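From: Vasilică Sandu
To: Drullbridge repair list
Subject: Re: Old towers for the Witport reading rooms – memory order and handling

Hello Linda, hello all,

Thank you for the long message. I answer between your lines, and after that I put the steps I propose for everybody who will open one of these computers. Please correct me where I am wrong. My English for technical things is better than my English for polite things, so if something sounds too strong, it is not meant so.

> We have the offer from Stanciu for used memory modules and they want
> an answer by Thursday. Before I say yes I would like to know if we
> really need one set per tower, or if we can move modules from the
> towers that will be used for parts.

We can move some, but not all. I have looked in my list and 24 towers are good enough to go to Witport. From the other ones I would take only the modules that have passed the memory test for one full night. A module without a test paper should go in the box "unknown" and stay there until somebody has time for it.

Please do not order by the model name on the front of the case. Twice already I have seen the same case with a different board inside. The safe way is to open the side and read what is printed on the board near the slots, and then to compare it with the label on the old module. If Stanciu can hold the price until the end of August, I would ask for it, and order in two parts.

> Also I am a bit worried about the processor. Last time one of our
> people took the cooler off and then we had a board which did not
> start any more. Is it necessary to take it off at all?

For changing the memory it is not necessary. If the cooler sits firmly and the fan turns freely, leave it. But when the cooler is off for another reason (old paste, broken fan, cleaning), then the memory is much easier to reach, and I prefer to do both on the same day.

The board which did not start was, I think, a problem of the socket. If you lift the retention lever and take out the processor, the small contacts are open to everything: a sleeve, a screw, a drop of paste. So my rule is that the lever stays closed. You can wipe the top of the processor very well with the bracket closed over it.

> Could you write down how you place the tower and the parts? Everybody
> does it in a different way and I find modules lying on the window sill.

Yes, with pleasure. The steps are below the two photos. In the closer one you find the socket with its metal bracket and the black memory slots with the white latches. The wider one has the tower on its side on the bench, and a module in a holder on the gray plate at its left. 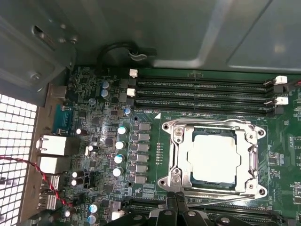
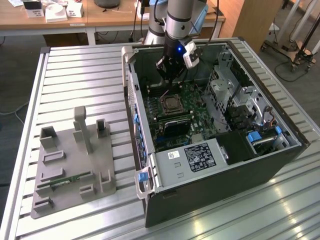 STEPS FOR THE MEMORY

1. Shut down the computer, pull out the power cable from the wall and press the power button one time for a few seconds. Then touch bare metal of the case with your hand. If you have the wrist strap, use it. If you walked away to answer the telephone, touch the metal again when you come back.

2. Lay the tower on its side with the open side up. Do not work with the tower standing. The board must have support from the case when you push on the slot, and a screw that falls should fall where you can see it.

3. Put the modules in the holders, on the left of the tower. The bare bench is not a place for modules, and the window sill is also not a place for modules. If you need both hands, the module goes back in the holder first.

4. Open the latches completely. Some are a little stiff and it feels like they will break, but they move if you push with the thumb close to the end of the slot.

5. Look for the notch in the lower edge of the module and compare it with the small bridge in the slot. It is not in the middle. If they do not agree, turn the module around. If they still do not agree, it is the wrong type – stop and put it in the box "unknown".

6. Hold the module by the two short sides and set it straight in the channel. Push first on one end, then on the other end, until the latches close. You should hear a click. Never close the latch with the finger to "help" a module which is not down.

7. Before the side panel goes back, look if a cable lies over a slot or touches a fan. The thin colored wires like to come out of their place when the case is laid down.

8. Start the computer and look in the setup screen that the full memory is counted. Then start the test and leave it for the night.

WHAT TO WRITE ON THE PAPER

Please write the number of the tower, which slots you filled, and your initials. Count the slots from the processor outward, so the one nearest to the socket is slot 1. It may be different from what is printed on the board, but we should all use the same way. Tower 67 has at this moment two papers and they say different things, so I will open it again myself.

For tower 269, there is one latch that closes only halfway. I marked it with tape. Do not use that slot.

> One more thing, do we keep the old graphics cards in or take them out?

Keep them in, if they work. When the card is in the way of the hand you can remove it, but then please first free the small lock at the end of its slot. We have 3 cards in the spare box with a damaged connector, all from pulling without opening the lock.

I will be in the workshop on Thursday from five o'clock. If two people can come, we could finish the first row of towers before the van goes to Witport. Linda, can you bring the printed labels? And if somebody took home the narrow screwdriver with the magnetic tip, I would be happy to see it again.

With kind regards,
Vasilică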